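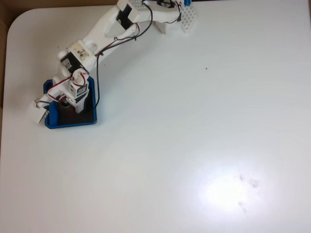
Planning and Costing a Second Robot Arm for the Sirkcombe Workshop

1. Purpose of the report

Our group was asked to work out what it would cost to add a second small arm to the one already on the bench, and to say which parts should be bought and which should be made. The full project allowance for the year was 3258 pounds. The arm was one of four items to come out of it, the others being the conveyor, the vision kit and spare stock.

2. What the first arm told us

The existing arm is built from white 3D-printed parts and black hobby servos. The base stands in a blue tray, which holds the lowest rotating section. Printing the links ourselves had kept the cost down, and we saw no reason to change that. Most of the money goes on servos.

The wiring was harder to plan for. On the first arm there is a loop of red, white and dark wires above the base and a long black cable running along the arm, with cable ties holding the thinner leads to it. Our first parts list had no line for cable, ties or connectors at all. We added one after the November review.

3. Quotes

We asked two suppliers for prices on a full set of servos and a controller board.

Ultell quoted 176 pounds including delivery, with a lead time of three weeks.

Hoarau quoted less for the servos but did not stock a suitable board. Buying the board elsewhere would have meant a second delivery charge and brought the total above the Ultell price.

We also looked at a ready-made kit from Plarnico. It would have saved the printing time, but its brackets do not match ours and we could not have swapped spares between the two arms. We ruled it out on those grounds.

4. Printing

The printed parts for one arm take 60 hours of machine time. The workshop has two printers, and one is booked by the design class every Thursday. Filament comes out of the department's general stock, so we have not charged it to the project. If that changes, section 5 will need to be redone.

5. Proposed budget

Servos and controller board (Ultell): 176 pounds
Spare servos, power supply, cable, ties, screws and connectors: 108 pounds
Printed parts: no charge
Total: 284 pounds

6. Order of work

The servos should be ordered first, as they have the longest wait. Printing can be done while they are on the way, starting with the base and column. The tray for the second arm should be the same size as the first so that both fit the same fixing holes on the bench.

7. Points still open

We have not settled whether both arms will run from one power supply. The 108 pounds allows for a separate one. We also need a decision on the gripper, as the conveyor group may want a wider opening than the current design gives, and that would mean reprinting the end parts.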